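Does the plate matter? Notes for the Friday session, canteen managers' day

Opening
Start with the Brilside leaflet. Read the headline out loud, slowly: "Change your plates, cut your waste by 26 percent." Pause. Ask who has bought plates on the strength of it. Expect hands.
Say up front that I have nothing against new plates. I have something against a number with no table behind it.

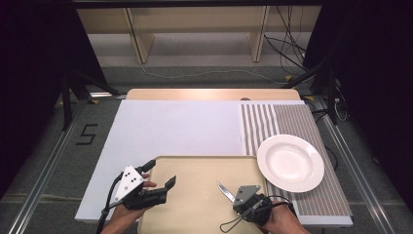 I wrote to Brilside and asked how many sites were in the study. The reply said "a range of settings." I asked again in January and got the same leaflet back as an attachment.
Stindo at least gives a count: 1309 lunches. Sounds like plenty. Then you read the small print and find they came from 2 canteens, one of which changed its menu in the same month. So was it the plates or the end of the fish pie? I can't tell, and neither can they.

What we set out and what we measure
Most of us weigh the bins. Fine. But a bin doesn't know whether the food was taken and left, or never served at all. Ask the room who weighs those separately. (Last time, hardly any hands. Wait anyway.)

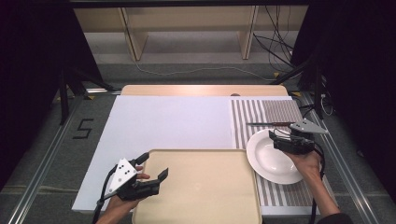
Striped placemat, white plate, knife laid across above it.

Placemats get sold on the same kind of claim – people "slow down" and eat what they took. Gundico has a whole page on this. No source on it that I could find. Keep this short, people like their placemats.
Trays are a better question. Take them away and people carry less, which could mean less waste or could just mean two trips. Your till data might show second trips. A leaflet won't.

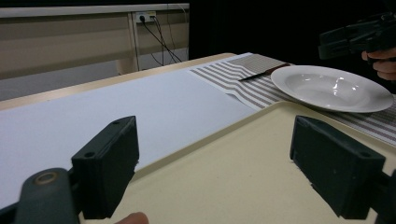

The rim argument
The claim here is that a wide rim makes a portion look bigger, so we take less. Navickas says 95 percent of diners "felt satisfied" with the switch. Felt satisfied compared with what? They weren't asked beforehand.

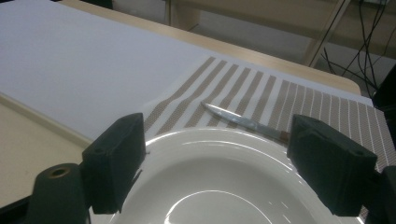 Portion size is set by whoever holds the spoon, and I'd look there first. Same server, same spoon, different plate: does the weight change? Try it before you order anything. On a plate like the white one on screen, with a wide rounded rim and a shallow well, a careful server may stop at the rim and a generous one will go straight over it. Train the spoon and then tell me about the rim.

To finish
Hand out the weighing sheet. Questions until the coffee comes in.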